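Lodberg Household Handling Arm - Product Information

The Lodberg arm is intended for organisations assessing whether machines can yet take on everyday household chores.
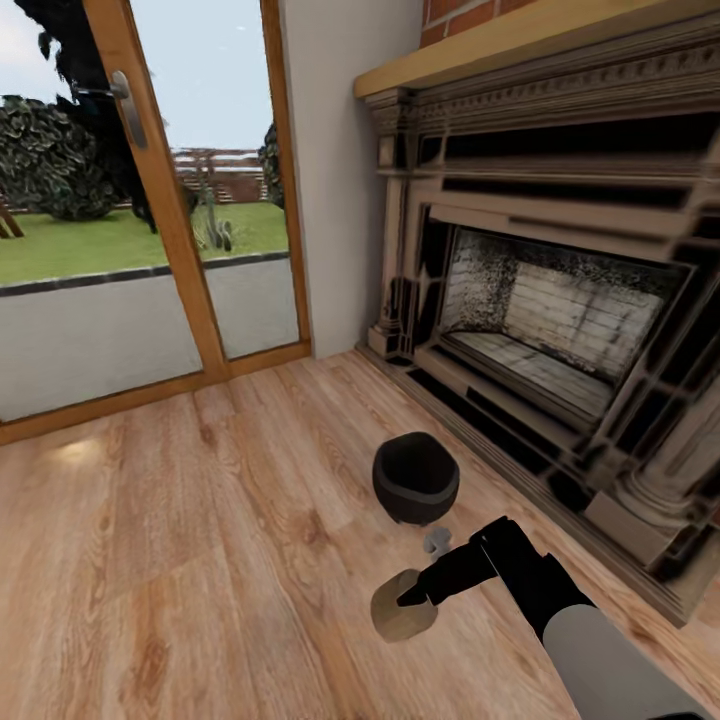 Simulated living room: the arm holding a wooden block just above the floorboards, with the fireplace behind.

Suitability

Clearing objects from a floor is among the simpler chores in a home, and it remains difficult to automate in full. The Lodberg arm is supplied for supervised trials of this work. It is not offered as a domestic appliance, and Pretari does not recommend its use in occupied homes.

Small, firm items with regular sides are within its present scope. Irregular shapes, soft goods and vessels with rounded sides should be treated as trial work - results depend on the approach angle and on the surface beneath.

Supply

The standard package comprises the arm, a two-finger gripper, the control software and 3 simulated rooms. Training at the Drastley site lasts 2 days and admits up to 5 operators. Software support is provided for 10 months from delivery and may be extended in writing.

Assessment

Prospective buyers may submit their own list of chores for review. Selma Radonjić, Head of Applications, will state which tasks the arm can attempt, which require an operator, and which should stay with household staff for the present. Remote demonstrations are held each Tuesday by appointment.

Contact: Hnat Tkachenko, Equipment Sales | © Pretari | Back to top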